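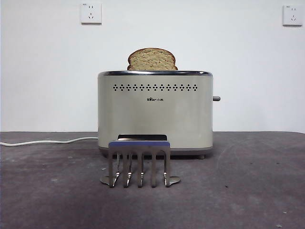 *Toaster on the counter, one slice in.*

**Ticket 177: breaker trips in the break room, Bongate office**
Opened by Yuk-lan Chou, 16 Oct 2020

Hi again! So the kitchen circuit has gone out on us 8 times this month and I'm getting pretty good at finding the panel in the dark. It's always breaker 20, and it always takes the fridge with it (goodbye, oat milk).

What I've tried so far:

- Kettle by itself: fine
- Toaster by itself: fine, even on the darkest setting
- Kettle plus microwave: click, dark
- Moved the microwave to the hallway outlet with an extension cord: fine all morning, but people keep tripping over it, so I put it back

I'm guessing everything on that wall shares one line? The guy from Brulleck labeled the panel in February and his sheet just says "kitchen etc."

Could someone check whether the microwave can get its own outlet? We have almost 200 dollars left in the repair budget if that helps.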